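Reltalthorpe Residents' Association
House and Kitchen Subcommittee
Minutes of the meeting held Tuesday, May 31, 2022, in the Wandale Room

The meeting was called to order by the Chair. A quorum was present. The minutes of the previous meeting were approved with one correction: under Item 2, "cupboard" should read "cupboards."

1. Matters arising

The replacement faucet washer has been fitted. The Secretary confirmed that the invoice from Magnusson had been received and passed for payment.

2. Shared kitchen: dishes and drying rack

The Subcommittee considered the condition of the shared kitchen following comments from residents on both floors. The main concern was that washed dishes are being left at the rack overnight, so that the next user has no room to work. Members also noted that serving dishes are being laid flat on the countertop when they could be stood upright to drain.

It was agreed that the peony-pattern china should remain in general use. One member asked that it be kept for formal dinners only. After discussion the request was not taken up, on the grounds that the pattern is the one residents reach for and that plain replacements would have to be bought.

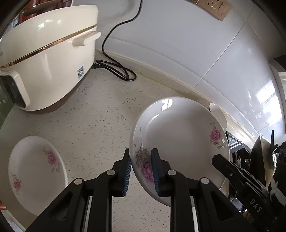 The Subcommittee then turned to storage. Plates and oval dishes are at present put away together, and the smaller pieces are hard to get at. It was resolved that the oval dishes be moved to the lower shelf and the plates kept above, in stacks of no more than 9. Pot lids and large pans are to be dried by hand and returned to the hooks.

Resolved: that all items be cleared from the rack by the last user each evening. Carried, 4 in favor, 2 against.

The members voting against asked that their reason be recorded. They consider that dishes should be left to air dry and that the towels supplied are not adequate.

3. Kitchen budget

A sum of $300 was approved for dish towels, shelf liner and a second rack. Quotations are to be obtained from Pledance and one other supplier. The Secretary will report back before any order is placed.

4. Other business

A request for a later closing time in the kitchen was deferred. The Chair reminded members that the countertop is to be wiped down after each use and that abrasive powder must not be used on it.

The date of the next meeting will be posted on the notice board. There being no further business, the meeting was adjourned.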